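Accueil > Maison > Textiles de table > Nappes enduites et cotonnades

Nappe Skivik, coton lavé, tissage carreaux ou rayures

Réf. SKV-26
En stock – expédition le lundi pour toute commande passée avant le week-end
Coloris : carreaux, rayures fines, uni lin
Finition : ourlet simple ou bordure rapportée

Ce que nous en pensons

Nous vendons des nappes et nous passons pourtant une bonne partie de notre temps à douter de ce que les fabricants racontent à leur sujet. « Infroissable », « antitache », « garantie à vie » : ces mots figurent sur à peu près tous les emballages que nous recevons, et ils n'engagent personne. La Skivik a au moins le mérite d'arriver avec une étiquette sobre. Elle annonce du coton, un grammage et une température de lavage. Nous avons vérifié les trois.

Le grammage est correct. La température de lavage, un peu optimiste : la notice indique 60 °C, et à 60 °C les couleurs vives des carreaux perdent de leur éclat dès les premiers passages. À 40 °C, elles tiennent. Si vous achetez une nappe pour la faire bouillir comme un torchon, prenez l'uni lin.

Quant au coton lavé, méfiance sur le vocabulaire. Un coton lavé est un coton déjà passé en machine avant la vente, ce qui limite le retrait chez vous. Il ne le supprime pas. Sur nos essais, la nappe de 250 cm a encore perdu 6 cm dans la longueur au premier lavage. Le fabricant parle de « stabilité dimensionnelle ». Nous parlerions plutôt d'un retrait raisonnable, à prévoir au moment de choisir la taille.

Carreaux ou rayures

Le modèle à carreaux est le plus demandé, et nous comprenons pourquoi : il cache les taches de sauce et les plis du placard. Il a aussi un défaut que les catalogues évitent de montrer. Si la table n'est pas parfaitement rectangulaire, ou si la nappe est posée de travers d'un doigt, cela se voit de l'autre bout de la pièce. Les rayures fines pardonnent un peu plus dans un sens et pas du tout dans l'autre.

On nous demande souvent s'il est permis de mélanger les deux sur une même table. Les magazines de décoration adorent. À la maison, le résultat dépend surtout de la ligne où les deux tissus se rencontrent : sans bordure, le raccord a vite l'air d'un accident.

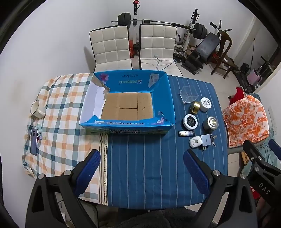
Faut-il repasser la nappe Skivik avant chaque usage ?
Tout dépend du séchage : étendue bien à plat à la sortie de la machine, elle se passe de fer pour un repas ordinaire, mais oubliée une nuit dans le tambour, elle demandera de la vapeur et de la patience.

Le fabricant vend aussi un spray défroissant sous le nom de Drillanon. Nous ne le référençons pas. Un vaporisateur d'eau claire nous a donné le même résultat, et il ne laisse pas d'odeur de lessive au moment de passer à table.

La bordure rapportée

Proposée en option, elle est cousue à la machine sur le pourtour. C'est la partie que nous regardons avec le plus de sévérité, car c'est elle qui lâche en premier sur la plupart des nappes de cette gamme de prix. L'ancienne version, confectionnée dans l'atelier Radulović, avait une double couture. La version actuelle n'en a qu'une. Le fabricant assure que le fil est plus solide, et c'est possible ; nous attendrons d'avoir un peu de recul. En cas de couture défaite dans l'année, renvoyez la nappe, nous faisons reprendre la bordure à nos frais.

Les bordures décoratives en relief sont un autre sujet. Elles sont jolies, elles accrochent les bracelets et les griffes de chat, et un verre à pied posé dessus ne tient pas droit. À réserver au tombant.

Caractéristiques

Composition : 100 % coton
Largeur : 150 cm
Longueurs : 150, 200, 250 et 300 cm
Lavage conseillé par nous : 40 °C, essorage modéré
Lavage annoncé par le fabricant : 60 °C
Sèche-linge : déconseillé
Traitement antitache : aucun
Compatible avec le sous-nappe Pesgate : oui, en coupant ce dernier à vos mesures

Un mot sur le sous-nappe Pesgate, que vous verrez proposé au moment du paiement. Il protège réellement le bois des plats chauds, dans une certaine limite. Une cocotte sortie du four réclame toujours un dessous-de-plat, quoi qu'en dise la brochure. Si votre table est en carrelage ou en stratifié, vous pouvez garder votre argent.

Avis de clients

« Conforme à la description, ce qui m'a surprise. J'ai pris la 250 en sachant qu'elle rétrécirait et elle tombe bien. Le bleu est plus foncé que sur mon écran. Quatre étoiles, parce que la cinquième, j'attends l'été prochain pour la donner. » – Ljubica Dumitrescu

« Ourlet droit, tissu honnête. Le prix de la bordure me paraît exagéré pour ce que c'est. »

« Reçue en janvier, lavée toutes les semaines depuis. Une petite bouloche du côté où les enfants posent les coudes. »

Livraison et retours

La nappe est expédiée pliée, sans cintre ni boîte cadeau. Les plis d'expédition disparaissent au premier lavage, rarement avant. Les retours sont acceptés pour toute nappe non lavée et non recoupée. Merci de la mesurer avant de la passer en machine : nous ne reprenons pas un article devenu trop court.

Échantillons de tissu sur demande, un par coloris, à préciser dans le champ « remarques » de la commande.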